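July, past 9 p.m.

Home from the Pemport lab and still buzzing! Our class project has a name now, Plirdale, and tonight was all handheld grippers, one in each hand. My wrists are jelly. Soft black fabric is so much harder to hold than I expected (and so much more fun).

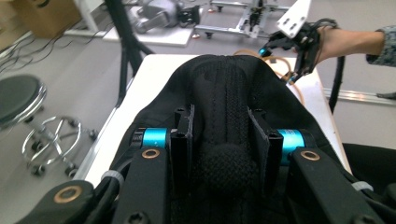

We want 400 good demos before the Brastden showcase, and I really think we can get there. I love how quiet the room gets when somebody is lining up a grasp.

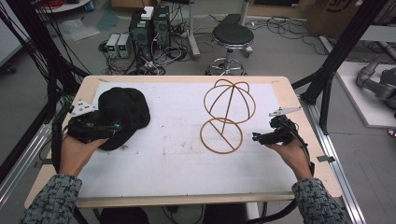 Caps are my favorite so far. I could do caps all night. Must charge the laptop, and ask about a key for Alcaraz Hall.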